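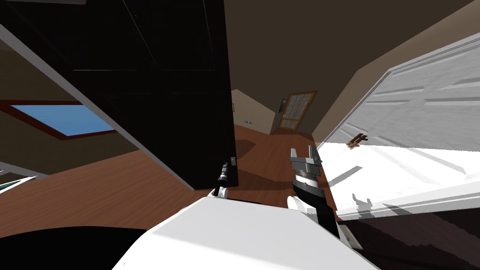 The Curnport and Bainbridge server merge in Onesier goes live on 17 March 2023, and I would like someone to explain the housing part to me as if I were slow. The notice says every account keeps one plot, storage is capped at 700 items, and anything over that gets "converted." Converted into what? I have a house on each server and a decorating problem. What I want to come out the other side with is one room: brown wood floor, sloped ceiling, black door with a small gray handle. The rest can go in the sea. Does a room survive the move as it stands, or does it arrive as a heap of parts in a chest?

Also, I filed a ticket in January and the reply thanked me for my interest in fishing.

– Hayley Lockwood (posting as lockwood_h)

mudlark24
Heap of parts. I was on Tredwood when they folded that one in. You log in, you have an empty lot and a chest, and the chest is sorted alphabetically, so you get all your beams before you get any of your walls.

pennyfarthing_x
That's not how it went for me. My Tredwood house came over whole, roof and all. It was facing the wrong way and the front steps went into a hill, but it was whole.

mudlark24
Then you had a stock floor plan. Stock plans move as a unit. Anything where you've changed the ceiling counts as custom and gets broken down.

pennyfarthing_x
I had moved two walls. I'd call that custom.

mudlark24
The game wouldn't.

Nigel_Ackroyd
Save a blueprint before the merge. Go to the drafting table, pick the room, save, done. It costs 5 tokens a room and blueprints don't count toward the cap. They're tied to your account and not the server, so it doesn't matter what happens to the plot. You'll still need the parts on hand to rebuild, so don't sell the floor in a fit of spring cleaning.

lockwood_h
Nigel, thank you, this is the first useful thing anyone has told me, and I'm including the fishing people. Does the blueprint keep colors? I spent an evening I won't get back matching that floor to the trim.

Nigel_Ackroyd
Colors yes. Door hardware no, or at least it didn't when I last tried. Handles go back to the default brass.

lockwood_h
Brass. Of course.

gorse_and_co
Going to be the grump here. Merging Curnport with Bainbridge is the right call. There were 4 people in the Curnport market square last night and I was two of them. If the price is that some of you have to put your curtains back up, I can live with it.

pennyfarthing_x
Easy to say when you live in a tent.

gorse_and_co
It's a nice tent. It also transfers in one piece.

mudlark24
I don't mind the merge either. I mind "converted." Last time it meant house points, and you could spend house points on exactly one thing, a birdbath. I own a lot of birdbaths.

Nigel_Ackroyd
The birdbath was a bug. They added fences later.

mudlark24
They added a fence.

lockwood_h
Update for anyone else doing this. I saved the room on Curnport and it took on the second try. The first time it told me the table was "in use," and the only person in the house was me, standing on it. Bainbridge house is mostly stripped down. I'm still over the cap and have started giving away lamps by the well, so come by if you need lamps.

pennyfarthing_x
Do you have the tall ones?

lockwood_h
I have nothing but the tall ones.

gorse_and_co
Would one fit in a tent?

Nigel_Ackroyd
If you leave the flap open. One more thing, the drafting table shuts 24 hours before the servers go down, so don't leave it to the last night like I did with Tredwood.

mudlark24
Wait, how many birdbaths fit on one blueprint?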